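Section 4. Working at the Hand-Gripper Station

4.1 Who this section is for

This section applies to all sorting and packing staff at the Vornden site who have been assigned to the hand-gripper stations. It also applies to shift leads who plan the rota. Staff who work only on the Dalto line should continue to follow Section 3.

Operators at these stations handle goods with a pair of hand-held grippers. The movements recorded are used to prepare the automated cells for the same task. Operators remain responsible for the quality of each item they handle, as they were at the manual benches.

4.2 Changes to duties

The hand-gripper station replaces manual sorting for part of the shift. Job grade and base pay are unchanged. The piece-rate supplement does not apply to station hours; a flat supplement is paid instead and appears on a separate line of the pay statement.

Time at the station is limited to 24 minutes without a break. The break is 12 minutes and counts as working time. Shift leads may shorten a turn but may not extend it.

Each operator must complete the introductory session with Yolanda Montoya before the first turn. Operators who completed the session in June do not need to repeat it.

4.3 Preparing the station

1. Sign in on the station sheet and enter your operator number.

2. Remove rings, bracelets and watches. Roll long sleeves above the elbow.

3. Check that the work sheet lies flat on the table. Replace it if it is torn or if the edges have lifted.

4. Place the box for the current task within reach of your left hand, with the opening toward the middle of the table.

5. Confirm that the power supply display is lit. If it is dark, do not press any switch. Call the shift lead.

CAUTION: Gripper cables hang past the front of the table. Stand so that no cable passes between your feet or under your shoes. Do not wrap a cable around your wrist or forearm to shorten it.

4.4 Handling an item

1. Take one gripper in each hand. The two grippers differ in size and are not interchangeable.

2. Open the jaws fully before approaching the item.

3. Close the jaws on the body of the item. For bottles, keep the label facing outward where the task card calls for it.

4. Lift the item clear of the table before moving it sideways. Hold the second gripper away from the item, with its jaws open, until it is needed.

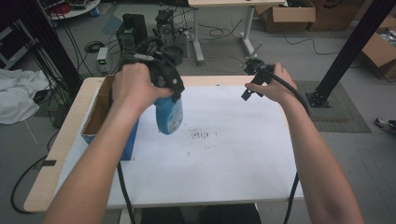 5. Lower the item to its place on the task card and open the jaws only when it is supported.

6. If an item is dropped, leave it where it lands, say "stop" clearly and wait for the shift lead to reset the task.

NOTE: Speed is not measured. Operators moving from the manual benches often work faster than the task requires. A steady pace gives better results and places less strain on the forearms.

4.5 Ending a turn

1. Return both grippers to the table with the jaws open.

2. Record the number of completed tasks. A full set is 8.

3. Report any soreness in the hands, wrists or shoulders, however slight. Reports go to Samah El Fassi and are not shared with the rota office.

4.6 Recordings and staff records

Recordings are stored under the station number. They are not used for performance review, attendance or disciplinary matters. An operator may ask for a recording to be withdrawn by submitting Form 108 to Achilleas Liapis.

4.7 Reassignment

When an automated cell takes over a task, operators from that task are offered retraining as cell attendants before any outside posting is made. Staff who prefer to return to a manual bench should notify Areti Tsoukalas in writing.

Section 4 in force from 02/07/2021.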